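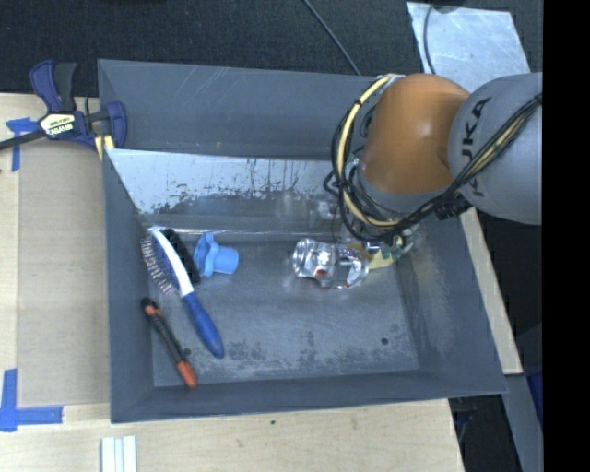 Lumeck Residents' Meeting
Minutes, July
Clubhouse, upper room, 7:00 p.m.

Chair: Monique Barbier
Notes: Lionel Arnaud
Present: 27 households signed the sheet, our best turnout since the clubhouse opened (thank you, everyone who brought a chair from home!)

1. Last meeting's minutes
Read and approved with one correction. The dog run gate is on the Charpentier Street side, and the June minutes had it on the pond side.

2. Welcome to new neighbors
Monique welcomed the families who have moved into the last phase of homes on Orchard Bend. Three of them came along tonight and were asked right away what they wanted to see happen here, and they had plenty to say. Requests included a regular early walk before work, somewhere to swap kids' bikes, and a list of which farm stands take cards. The walk is already going. It leaves from the mailboxes at 6:15 a.m. and does the long loop past the pond, and strollers can manage all of it except the gravel stretch behind the tennis court.

Lionel will put the farm stand list together. Please send him anything you know, especially about corn. Opinions on corn were strong and ran well past the time set aside for this item.

3. Summer concert on the green
This was a wonderful evening and the room said so at length. The band has told us they'd love to come back. The lawn held up well apart from the strip by the speakers, and that has been reseeded.

Points for next year:
Start half an hour later, when the sun is off the stage.
Put the lemonade table farther from the stroller parking.
Ask Grituvari for the big canopy again. They lent it free of charge and even helped us fold it, a job that took longer than the first set.
Post the parking map sooner. Several guests from town ended up at the sales office and walked.

A blue picnic blanket and a child's sandal are still at the clubhouse desk.

4. Fall market
Agreed with great cheer that we will hold the market again, in the lower lot, on a weekend in October still to be settled with the builder. We have interest from the cheese people, both apple growers, the woman who makes the hot pepper jelly, and a potter who is new to us. Monique met the potter at the Clirneo street fair and bought two mugs on the spot. She passed one around. It's a very nice mug.

There was a good discussion of whether to charge for stalls. Some felt a small fee would pay for the hay bales and the cider. Others pointed out that last year's sellers came partly for the fun of it and a fee might put off the smaller ones. Settled on no fee for residents and a modest one for outside sellers, with the amount to be brought to the August meeting.

Hayrides: yes, if the farmer is free. Pony: the room would love a pony. Lionel to ask what insurance a pony needs.

5. Trail link to Clirneo
The township has marked out the route for the last piece of trail, and it really does look as though we'll be able to ride from the clubhouse to the Clirneo bakery without touching the main road. Residents who went to the township open house reported that the drawings show a bench at the top of the rise and a crossing at the creek. Several people asked about lighting. None is shown on the drawings, and opinion was split, with the houses nearest the trail hoping it stays dark.

Written comments can still be sent in. Forms are in the rack by the clubhouse door, and you can also hand one to Monique, who is dropping off a batch at the township building at the end of the month.

6. Clubhouse
The kitchen is open again. The new range works beautifully, and the pancake breakfast crew has already tried it out. Please run the fan.

The book group has outgrown the small room and would like this one. The card players, who have this one, are happy to trade as long as the good table goes with them. Agreed.

The pool stays open through the September holiday weekend. Four residents asked for an adults-only hour in the evening. It will be tried in August from 8:00 p.m. and looked at again afterward.

7. Anything else
A request was made to slow down on the curve at Orchard Bend. It was repeated by several others.

The garden plots have more zucchini than they can handle. There is a crate on the clubhouse porch, please take some, please take a lot.

Would anyone like to start a bird list for the pond? A green heron was reported, with a photo to back it up, and there was real excitement about this. A notebook will be left on the porch with a pencil on a string.

To do
Lionel: farm stand list, pony question, thank-you note to Grituvari.
Monique: October weekend with the builder, trail forms to the township, potter's contact details.
Book group and card players: swap rooms, move the table.

Meeting closed at 8:50 p.m. Peach cobbler followed. Next meeting in August, same room, same time, and bring a chair if you can.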